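Ticket: episodes dropping out of the garment hanging set
Status: open, waiting on second batch
Opened by: Pascal Görtz
Site: Celmont, back room
Task: hang shirt, hand-held gripper, one operator

Opening this because the upload checker threw out 85 episodes from the morning session. All the same error, "pose track lost". Nothing wrong on the operator's side as far as I can tell, the demos look fine when played back. Shirt goes up, fingers open, hand comes away. But the path jumps in the middle and the checker won't have it.

What I tried so far

Restarted the tracker, same result. Wiped the lens, same. Re-ran the calibration with the board flat on the table, error came out lower than last time so it isn't that. Swapped to the spare gripper, three test episodes, two dropped. So not the gripper either.

Finger width reads ok throughout. The markers on the fingers are picked up on nearly every frame, even in the dropped episodes, so open/close is good. It's only the position of the whole hand that goes.

Next guess was the backdrop. Black curtain, not a lot for the tracker to hold on to once you get close, and we'd put the big letters up partly for that reason. They help when you stand back. Close in, with something tall in the fingers, some of them are partly hidden. 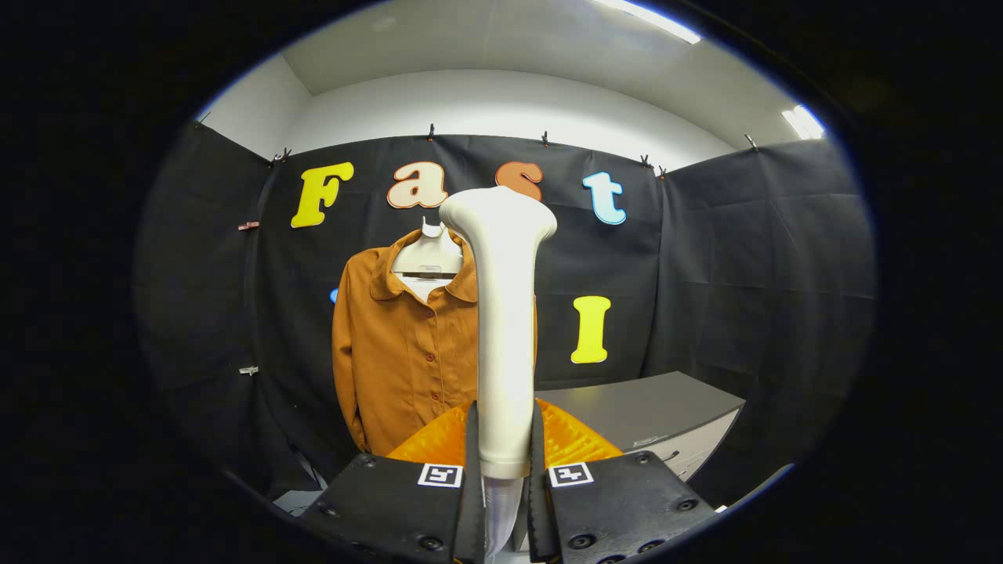
Pulled the logs for one bad episode and one good one, same operator, same shirt. Good one keeps 1,587 points at the start and never gets near the limit. Bad one starts about the same, then falls to 19 for a second or so, right when the hand moves in. Then it recovers but in the wrong place, hence the jump.

So it's starved of points on the close approach. Slower hands help a bit. Asked for a slow run before lunch and fewer dropped, but the demos were so slow I wouldn't want to train on them. The policy would copy the dawdling.

Update, 14:20

Rimkutė rang back. Her advice: map the room first with nothing in the fingers, a slow loop, both sides, then load that map for every episode instead of starting cold. Also raise the point limit in the config from whatever it was to 2,000. Did both. Took a while becuase the map wouldn't save to the shared folder – permissions, sorted now.

First try with the map: ten episodes, one dropped. Much better. The dropped one had a fast turn at the start, operator's sleeve caught on the cable, fair enough.

Update, 16:05

Another run, different operator. Drops are back up, though not as bad as this morning. Somebody had moved the curtain over between runs so the map no longer matched. Please DON'T move the curtain or the letters once the map is made. If you have to, make a new map and put the time in the file name.

Still to do

– re-run the 85 against the new map, might save some of them, not hopeful
– try patterned cloth low down, where the hand ends up
– check wether the Finis build has the same point limit, the default may differ
– fix exposure by hand, auto is hunting against all that black

Leaving open. Don't delete the rejected files till the re-run is done, they're in the folder marked hold.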